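Plelel Facilities Exchange
Storage and Warehouse Safety - Community Help

Load signs after changing beam heights on pallet racking

Posted by Refugio Cisneros

Our company operates a distribution building in Astmont with 2,828 pallet positions. In May we raised the first beam level in two aisles so that taller pallets could be placed on the floor. The beams and uprights are the same ones that were there before, and no part is damaged. The load signs at the ends of those aisles still show the capacity from the original layout.

Our insurer's surveyor has asked whether the signs remain valid. The shift supervisors take the view that they do, as the beams have not changed. Must the signs be replaced, and who is permitted to decide the new figure? The rack supplier, Meléndez, is still in business, but we bought the racking used and have no drawings.

Posted by Teodoro Cisneros (no relation to the poster above)

The signs should be treated as no longer valid for the two aisles in question. A load sign describes a complete arrangement, including the distance from the floor to the first beam and the distance between each level after that. The beam capacity is likely unchanged. The upright frame capacity is a separate figure, and it generally falls when the first beam is raised, as a longer length of column is left without support.

The following steps are recommended:

Reduce the loads in both aisles until a revised figure has been received in writing. If the reduction cannot be supervised, unload the bays.

Measure every beam level from the floor, along with the frame depth, the column width and the thickness of the steel. Record the brace pattern, the size of the base plates and the number of anchors at each foot.

Send the measurements to Meléndez or to a qualified rack engineer. The revised capacity should come from one of these two sources. A supervisor, an installer or an insurer should not set it.

Replace the signs at both ends of each aisle and keep the calculation on file with a layout drawing.

In our own building the frame figure dropped by 637 pounds per bay after a similar change, and the beam figure did not move at all. Your result will differ, and our number should not be applied to your racks. Please also confirm that the safety clips were put back on every beam connector - this is often missed when levels are moved.

Posted by Plurkus

agree w/ above. we have 2,515 positions and got ours recalculated, took a while but the surveyor was happy. also check the floor, ours had a crack by one of the uprights that had to be looked at separately

Posted by Refugio Cisneros

Thank you both. The two aisles have been placed on reduced loads and the measurements will be sent to Meléndez. I will report the outcome on this page once the revised figures have been issued.

Thread marked as resolved by the poster.
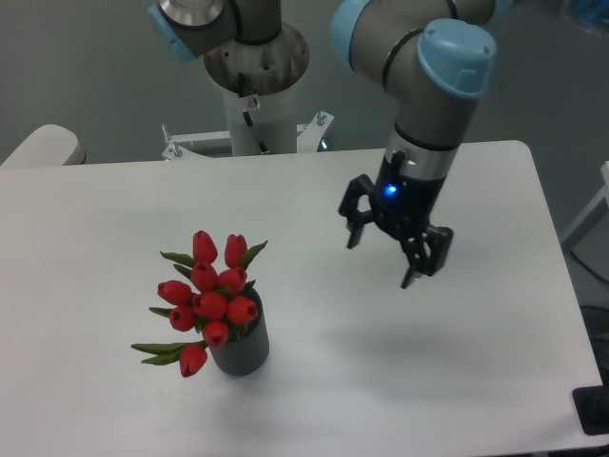
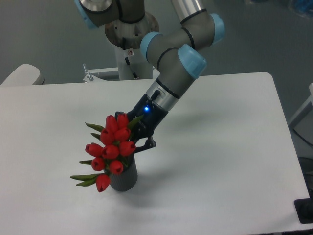
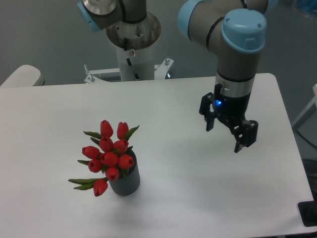

Red tulips in a dark gray vase on a white table.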